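Getting More Out of a Room with a Big Window

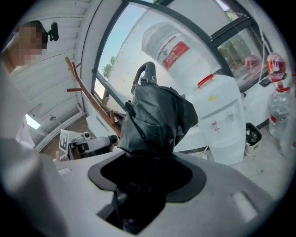
Words by the Home & Workshop editor, Sulham House Notes

I love a room with a big window! Give me dark metal frames, a bit of pale sky and some green leaves on the other side of the glass, and I'll happily spend a whole afternoon sorting screws. A wooden ladder leaning by the window makes me even happier, because ladders are my favorite thing to have standing around (more on that in a minute).

After moving my own workbench under a window last August, I've collected a few tips that have worked for me.

Wash metal frames before the glass

I did this backward for years. Dust sits along the bars, and the minute you wet it, it runs down your clean panes. So start with a dry paintbrush, an old soft one about as wide as your thumb, and sweep from the top. Then wipe the bars with a barely damp cloth and dry them right away. Pay attention to the bottom corners, where water likes to collect and rust gets its start. If you find a rough spot, rub it lightly with fine steel wool and touch it up with metal paint on a dry day.

For the glass I use a squirt of dish soap in a bucket of warm water, a sponge and a rubber squeegee. Wipe the blade after every single pull. It feels fussy, but wow, does it make a difference! Early morning is best, before the sun is on the panes and the soap dries faster than you can move.

Looking after a wooden ladder

Old wooden ladders are lovely, and they do ask for some care. Run a gloved hand down both rails to find splinters, then sand with the grain. Twist each rung. If one turns or clicks, the ladder retires from climbing that same day and becomes a place to hang towels, which is a fine life for a ladder.

Please don't paint one you plan to climb. Paint hides cracks, and you want to see every inch of that wood. I use boiled linseed oil, one thin coat, and leave it overnight. Spread the oily rags out flat outdoors to dry, never in a heap, as they can heat up and catch fire on their own.

For leaning, I glued strips of old bicycle tube to the feet of mine, and a folded sock over each rail top keeps the wall free of marks. A ladder that's just for show should be tied or screwed to the wall, especially with kids or a big dog in the house.

Keeping the work surface usable

Bright light shows you everything, so you may as well enjoy it. I keep 3 shallow trays on my bench: one for the job I'm doing, one for parts that need a home, and one for things that belong in the kitchen (there is always a spoon). The trays came from the Hamel flea market and cost me next to nothing.

Watch out for sun on plastics and glues. White plastic can turn yellow on a sunny sill, and a tube of glue goes stringy in the heat. Mine live in a drawer now. Black cloth fades too, so I fold dark covers and aprons away from the glass and shake them out when I need them.

Next month I'm tackling the sticky window latch, and I already have my can of oil ready!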